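Chapter 3
Reading the Small Print: How Labels Talk to Shoppers

I learned to read labels in my aunt's grocery store, standing on a milk crate on slow Wednesday afternoons while she did the books. I read everything. Soup, shoe polish, birdseed! By the end of one summer I could tell you which crackers had the most salt, and I'd decided that the people who write packages are some of the busiest writers alive (also the least thanked, but we'll get to that in Chapter 9).

Think about how little room they have. The back panel on a box of Jasa oat biscuits holds 46 words before you even reach the ingredients, and somebody argued over every one of them. A label has to name the thing, list what's in it, keep the lawyers calm and still make you thirsty or hungry.
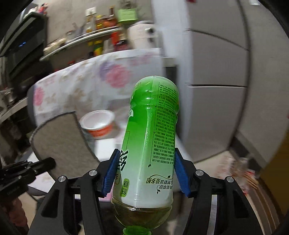
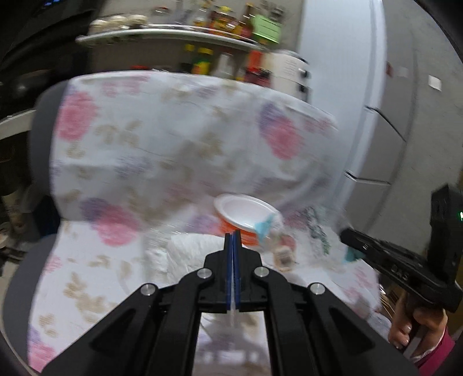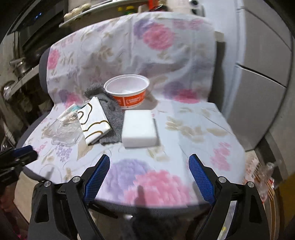

So where do your eyes go first? Mine go to the biggest word, then to any small claim set apart in its own little box: low salt, no added sugar, that sort of thing. When the Jirnari dairy moved its "low fat" claim off the back and onto the lid, I heard from 90 readers of my old newspaper column, and most of them thought the recipe had changed. It hadn't. Same yogurt, new lid.

In this chapter we'll take labels apart in the order a shopper meets them, starting with the name. Before you go on, grab something from your kitchen and keep it next to you. Mine is a jar of Parnon olives, 700 grams, with a lid I can't get off.

3.1 The name on the front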